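Keeping the Minutes: A Conversation With the Records Office at Lullum

The records office of the Lullum Regional Library occupies two rooms on the lower floor of the main building, next to the bindery. It is responsible for the library's own papers: board minutes, building plans, correspondence, staff notices and the daily logs that each branch has kept from the beginning. The head of the office agreed to speak with the newsletter in November, as the first stage of a long cataloging project came to a close.

The project covers 2,621 items, most of which had never been listed anywhere. Asked how a library could go so long without a catalog of its own records, the head of the office answered without hesitation. "Libraries look after what the public asks for. The public asks for novels, tax forms and local maps. In my first year here I received one request for board minutes, and it came from a member of the board."

The papers arrived at the office in stages. The largest group came from the former Prinder branch, which closed when its lease ended and sent over 44 cartons. According to the head of the office, the cartons had been packed with care but labeled by someone who knew the material so well that the labels were of little use to anyone else. One read "the usual." Another gave only the name of a street.

"We opened each one and wrote down what was there before we moved a single sheet," the head of the office said. "The order in which people keep their papers tells you how they worked. At Prinder the heating bills were filed with the attendance figures. At first we thought that was a mistake. Then we read the logs and saw that the branch closed early on the coldest days, and the branch manager wanted both sets of numbers in one place when she wrote to the board."

The office employs three people, two of them part time. Much of the working day is spent on tasks that leave little to show: removing rusted staples, flattening folded plans, writing folder titles in pencil. The staff use plain gray folders and acid-free boxes and keep a shared list of terms so that the same subject is not described in three different ways. That list now runs to 200 entries. It is reviewed every month, and the discussion can be lively. 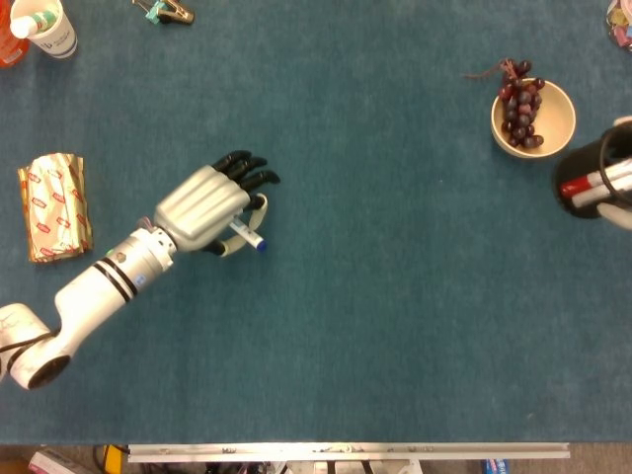 "We spent most of one afternoon on the difference between a notice and a circular," the head of the office recalled. "I would defend that afternoon. If one of us files a staff notice under one word and a colleague files the next one under another, a reader will find half of what we have and go home believing that is all there is."

The conversation turned to the branch logs, which the head of the office regards as the best part of the collection. Each branch was required to record the weather, the number of visitors and any event out of the ordinary. Some branch managers kept to the rule and wrote a single line. Others filled the page. The Naidoo Street logs, in 29 bound volumes, include notes on lost gloves, a long dispute over a piano and the progress of a pear tree in the rear yard.

"The pear tree runs through four different managers," the head of the office said. "Each of them picked it up from the one before. I do not know if they ever talked about it, but they all wrote it down."

Not everything in the collection can be opened to readers at once. Personnel files remain closed for a fixed period, and letters from patrons are reviewed one at a time, as some discuss illness or money in terms the writers would not have expected strangers to read. The head of the office described this review as slow and said that it would stay slow. "A person wrote to the library in confidence. That has to count for something, even after many years."

Funding for the second stage has been approved under the Gresen bequest, which supports the care of local records. The second stage will cover the building plans, several of which are too large for the present cabinets and are stored rolled on top of them. A flat file has been ordered. The plans will be cleaned and listed, then copied where the paper is too weak to handle -- a condition that applies to most of the early drawings of the main reading room.

The finished part of the catalog may be consulted at the reference desk during regular hours. Readers who wish to see original items should give the office two working days' notice and bring a library card. Pencils are provided, and pens must be left at the desk.

Asked what the office would like to receive from the public, the head of the office mentioned photographs of the Prinder branch, inside or out. The cartons held very few. "We have the bills for the curtains and a letter complaining about the curtains," the head of the office said. "I would like to see the curtains."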